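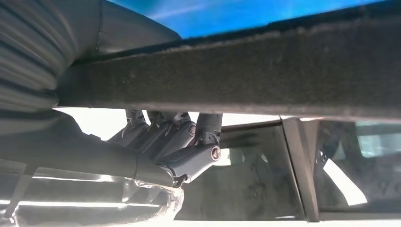 Felt covering

Felt covering is the practice of wrapping or facing a solid part with felt in order to deaden sound, prevent scratching, or reduce glare. It is used on furniture, musical instruments, display fixtures, tool storage, and machine guards. The term covers both the process and the finished layer.

Materials

Felt is a nonwoven textile made by matting fibers together. Wool felt is produced with moisture, heat, and pressure, which cause the scales on the wool fibers to lock. Needle felt is made by pushing barbed needles through a loose web of fibers and can be made from polyester, acrylic, or other synthetics that do not felt on their own. Blends are common. Felt has no warp or weft and does not fray when cut, so edges can be left unhemmed.

Dark gray, black, and green are frequent choices for covering work. Undyed wool felt ranges from off-white to brown depending on the fleece.

Application

The part is cleaned and any sharp corners are eased. Felt is cut oversize, usually with a rotary cutter or a sharp knife against a straightedge. Contact adhesive, spray adhesive, or pressure-sensitive backing is used on flat faces. Water-based glues can soak through thin felt and leave stiff patches, and are normally applied to the part only.

Long members such as rails and beams are covered from one end to the other. The seam is placed on the underside or the back, where the two edges are butted together and trimmed through both layers in a single cut. Felt stretches unevenly, and pulling it tight during gluing can leave the seam open once the material relaxes. Staples or tacks are used on wooden parts that will need to be recovered later.

In the Grundov method, described by the upholsterer Ayana Mersha, the felt is steamed over the part before gluing and held with cloth tape until dry. The Treltwood workshop used the method for bench rails and drawer linings. A related approach from Lerkar omits the steam and relies on a thinner felt.

Wear

Rubbing pulls loose fibers to the surface, where they tangle into small balls known as pills. Blended felts tend to hold pills longer than pure wool, as the stronger synthetic fibers do not break off easily. Pills can be removed with a fabric shaver or a comb. Heavy shaving thins the layer.

Other forms of wear include compression under load, fading in sunlight, and lifting at the ends. Wool felt may be damaged by moth larvae. Dust is removed by vacuuming with a soft brush. Wet cleaning can shrink wool felt and weaken some adhesives.

Replacement

Old felt is peeled away dry where possible. Remaining adhesive is scraped or softened with a solvent suited to the part beneath. New felt should not be laid over old, as the lower layer continues to compress and the surface becomes uneven.

See also

Baize
Flocking
Nonwoven fabric
Upholstery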